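Moving the spices off the counter

I put this off all of January last year, so this time I just went for it! Our counter had turned into a parking lot – mugs, bowls, a tub of protein powder, and spice jars wherever there was a gap. The fix was one low drawer and an afternoon.

Pull the drawer all the way out before you start and get the crumbs out of the corners (a dry pastry brush is great for this). Then move the jars in one at a time, checking each label as you go. I stand mine upright, small glass ones only.
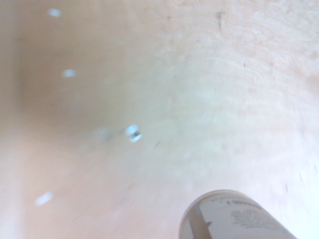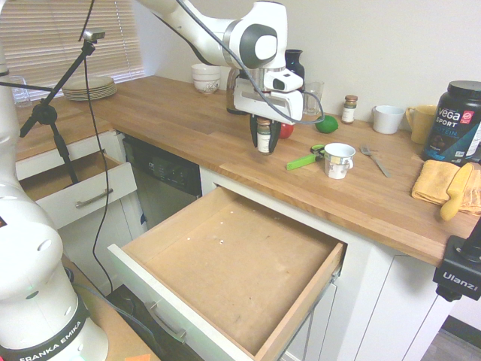
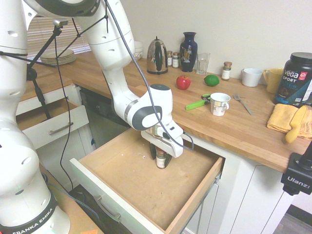 Anything you haven't opened in 9 months gets a sniff. If your cumin smells like cardboard, out it goes. I write the name on the lid too, in white paint pen, so I can read it from above while something is burning on the stove.

My big refill bags from Herkport live in the pantry now, clipped shut. The drawer takes 11 jars across, and I leave one row free for whatever I bring home next – last time it was smoked paprika, two jars of it, oops.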